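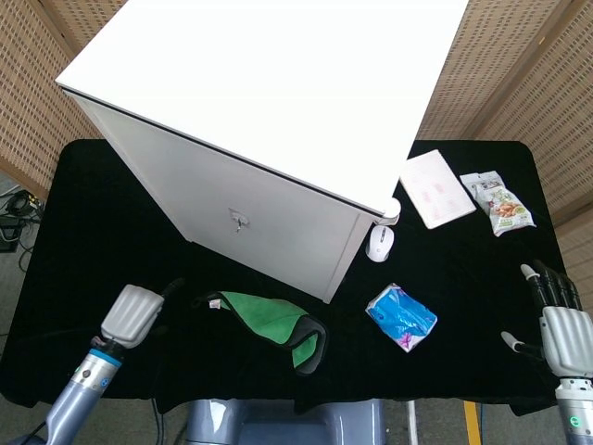

White lockable cabinet with the key in the door, on a table covered in black velvet cloth.

Small lockable cabinets are an unglamorous category. They hold petty cash tins, spare keys, prescription medication and passports, and most are bought once and forgotten. Rajkumari Chauhan has spent much of her working life on them, first as a locksmith's assistant and now as the person who assesses household storage for Sornora, a home organization consultancy.

Her first question to a client concerns the surface under the cabinet. "People talk about the lock. I want to know what it's standing on," she says. "A tabletop cabinet is a tall load on a small footprint. When the door opens, the centre of mass moves forward. If the shelves are empty and the door is heavy, you can feel it."

Cloth complicates the matter. A velvet cover protects the finish of a table and the underside of the cabinet, but the pile compresses under load and the cover can creep. Chauhan's advice is to leave the cloth in place if the owner likes it and fit a rubber mat beneath. She dislikes adhesive feet on fabric. "They come off on the cloth within a month, and then you've got three feet and a rocking cabinet."

On the key she is stricter. A key left in the door is the most common fault she records. In a set of 1064 household assessments she completed for a programme called Skekano, it was the entry that came up most often. "A key in the lock is a handle. If that's how you use it, fine, buy a cabinet with a handle. A key that hangs there also takes knocks, and a bent key will wear the cylinder."

She recommends two keys per cabinet, stored in separate rooms, with the key code written down somewhere other than on the tag. Cam locks of the usual size can be replaced with a screwdriver and a spanner. She allows up to 42 minutes for the job, including the time spent looking for the spanner.

The area in front of the door gets its own line on her form. She asks for clear space equal to the full swing of the door. In practice, that space fills with whatever is in use that day: a computer mouse, a snack bag, a folded cloth. "Anything pressed against the base is going to be swept by the door or pinned by it. Soft things are worse. The door rides up on a fold of fabric and the hinge takes the strain."

Her sorting method is plain. Food goes back to the kitchen. Cloths are shaken out, refolded flat and put in a drawer. Electronics go to the side away from the hinge. Boxes and booklets may stay on the table if they are squared to the cabinet and nothing is stacked on them.

Flat tops are a separate argument. Chauhan would leave them bare. Her colleagues at Maurya, a cabinet refinishing shop, permit a tray. "We've agreed to differ. White enamel shows every ring, and they're the ones who get paid to fix it."

Asked what she keeps in her own cabinet, she lists insurance papers, a sewing kit and the spare key to a neighbour's garage. The cabinet's own spare is in the hall closet, in a coat pocket.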